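Esasby Forums > Packing, Posting and Storage > Leads in the box: how are you all doing it?

Moushumi Roy
Posts: 208
August 19, 2022

Hello all, I've got myself into a bit of a muddle and would like some opinions before I carry on. I'm putting together 50 starter kits for people who are getting a desktop computer through our scheme. The computers go out separately, so my bit is the small stuff: a mouse, a power lead, and the printed instructions, all in one brown cardboard box with a lift-up lid. Sounds like an easy afternoon, doesn't it?

The trouble is the leads. I did a first batch back in February and just dropped everything in, and a fair few people rang up to say it came out as one big knot (one lady had pulled the plug end straight through a loop of the mouse cable and couldn't see how to get it back). So for this lot I want to do it properly. At the moment the sheet goes in first, flat on the bottom, and then the leads go in on top of it. I've been getting the box open at the back of the table with the USB cable on one side and the power cord on the other, so they don't meet until the very last minute.

What I can't decide is whether the paper should be at the bottom at all. And do I tie the leads or leave them?
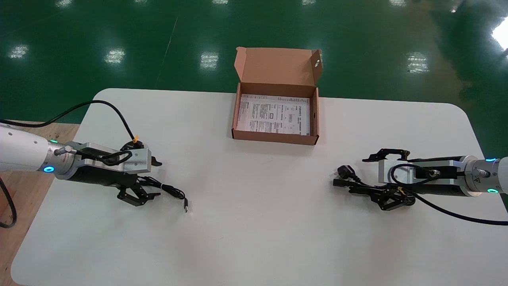
Saton
Posts: 2,801

Paper on top, every time. If it's at the bottom people take out the lead, take out the mouse, chuck the box in the recycling and then ring you to ask where the instructions are. I did it your way for years and I must have reprinted half of them.

As for tying, yes, always. Even a bit of string is better than nothing.

Öztürkmen

Going to disagree with Saton on the paper. On top it gets creased by the lid, and if there's a plug under it the prongs poke through. Mine go at the bottom and I write LOOK UNDERNEATH inside the lid with a marker. Takes two seconds.

Agree about the ties though. Moushumi, is the mouse coming to you already bundled or are you winding it yourself?

Moushumi Roy

Ooh, I like the writing in the lid! Might pinch that.

The mouse is a plain black one with quite a thin cable, and it's the one I find fiddly. Wind it too tightly and it springs open again the moment you let go, and if you leave it slack the little USB end wanders off and catches on things. I've tried wrapping it round the mouse itself but I've read that it's bad for the cable where it goes into the body, so I've stopped doing that.
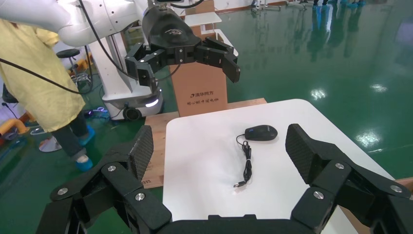
The mouse and its lead, with the USB end still loose

Saton

Don't wrap it round the mouse, no. Fold it, don't wind it. Hold the end near the mouse, lay the cable back and forth in lengths about as long as your hand, and put one tie round the middle. It'll lie flat in the box and come undone without any twist in it. Round coils look nice but they tangle with whatever is next to them.

Moushumi Roy

Right, I'll give the folding a go. And the power cord? It's a much fatter thing, three-prong plug on it, and it has its own ideas about which way it wants to bend. I've been keeping it on the right and the thin one on the left, and reading your replies I'm now wondering which should go in the box first. Heavy one at the bottom seems sensible but then the prongs are sitting on the sheet – and if I follow Saton the sheet isn't there anyway. 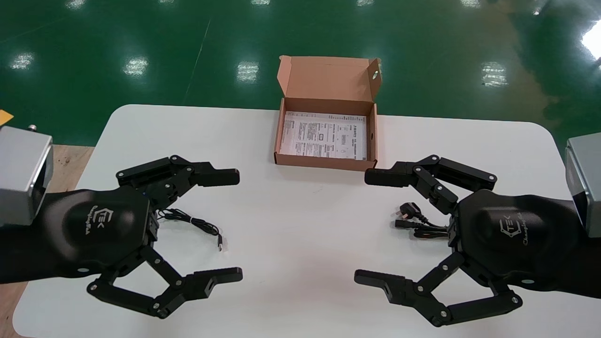 Öztürkmen

Heavy one first, plug into a corner with the prongs facing the cardboard wall. Then the paper can stay where it is and nothing presses on it. Thin lead goes in the opposite corner and the mouse sits between the two. If there's still room for things to slide, a sheet of scrunched brown paper on top sorts it out.

Saton

I still say paper on top, but I'll give you the corner trick. Put the instructions in a cheap plastic sleeve and the creasing argument goes away as well.

Öztürkmen

More plastic! No thanks.

Moushumi Roy

Now now, you two. I've got a bag of 500 ties from Balteo which should see me through till I retire, so ties are happening whatever else does. My sister reckons the twisty paper-covered ones are kinder to older hands and she may have a point, quite a lot of our people have arthritis. Has anyone compared them? I don't want somebody going at a tight tie with the kitchen scissors and snipping the lead along with it.

I think what I'm aiming for is one tie near the middle, some loops left at the bottom end, and the plug sticking out at the other end so people can find it straight away.

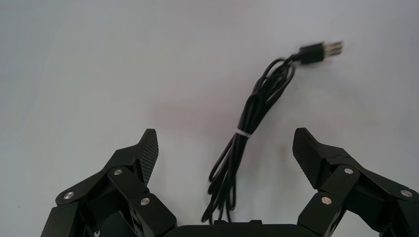
USB lead with a white tie about halfway along

Öztürkmen

Yes, keep the plug end free like so. I'd go for the twisty sort if there's arthritis about, and leave the tails long enough to get hold of. Pulled-tight ones are fine in a warehouse but a pain at home.

Saton

Twisty ones for me too. Mark the calendar, we agree on something.

Moushumi Roy

Lovely, thank you both. Decision for now: sheet at the bottom, note in the lid, power cord in the corner, leads folded and tied. I'll do ten that way and get my sister to open a couple at her kitchen table with no help from me. If she rings me asking where the instructions are, Saton wins and I'll move the paper.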